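Nineteen years among other people's colours

Crisóforo Barajas answers the phone with wet hands. He asks me to wait, I hear a tap being closed, and then he is back and he is ready to talk about red. It is the colour people ask him about the most, he says, and the one they trust the least.

He has been dyeing cloth for 19 years. He began at Pálfi, a small dye house where he carried water and weighed powder, and later he opened his own workshop under the name Brivuma. Today he dyes mostly old clothes which people send to him by post. A wedding shirt that has gone grey. A grandmother's tablecloth that the grandson wants to wear.

“They write to me very long letters,” he says. “I read them all before I open the parcel. The letter tells me what colour they want, and then the cloth tells me what colour they will get.”

I asked him why red is so difficult. He was silent for a moment, and I thought the line had gone.

“Because red is a family where the brothers do not speak,” he said. “You have the reds which go to orange and the reds which go to blue. A customer says to me only ‘red’. I send back four small pieces of cotton, and she is surprised that she hates three of them.”

The pieces are a habit from Pálfi, where each colour was tried on scraps before the big pot was heated. Barajas keeps 241 of them in a drawer, each with a paper label. Some labels are in his handwriting from the first year and he can't read them any more. He keeps those also.

Pink he considers a separate subject. Many people believe it is simply red with less powder, and he believed it himself until he ruined a whole set of curtains. A weak bath takes quickly in the first minutes, and if the cloth is folded, the folds stay pale. For pink he stirs without stopping and he doesn't answer the phone – this he told me with some pride.

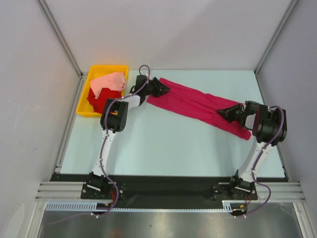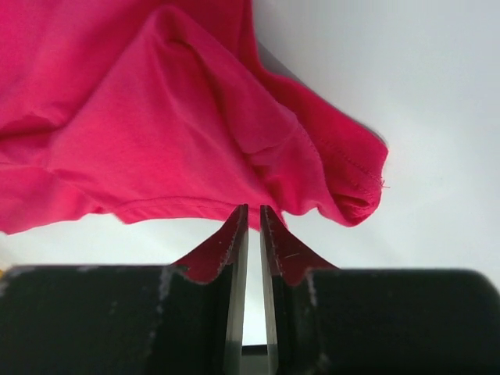 Can a beginner dye a cotton T-shirt at home?

“A beginner can do it very well, if the pot is big enough,” says Barajas. “The shirt must swim. People take the pot for soup, they push the shirt inside, and after that they are angry with the dye. Wash it first with hot water and plain soap, and put it in the bath while it is still wet.”

He also recommends to weigh the shirt when it is dry and to write the number down. For 400 grams of cotton he uses one full packet of powder if he wants a strong colour, but he says that every maker has its own rule and the paper in the box should be read to the end.

About the washing afterwards he is strict. A newly dyed red must be rinsed until the water is clear, and then washed alone. How many times alone? “Until you would put your own white shirt next to it,” he says. I told him that I would perhaps never do this, and he laughed for the first time.

The person who taught him patience, he tells me, was Sivaprasad Chowdary, who was the older dyer at Pálfi when he arrived. Chowdary did not use a clock. He lifted the cloth with a stick, looked at it against the window, and put it back. Barajas bought a timer in his second month and Chowdary did not comment, but he also never looked at it. They still write to each other. In July Chowdary sent him a strip of silk in a brownish red with no letter at all, and Barajas has tried since then to make the same colour.

“I am close,” he says. “Mine is a little more sad.”

Then he had to go, as the pot on the stove was getting too warm.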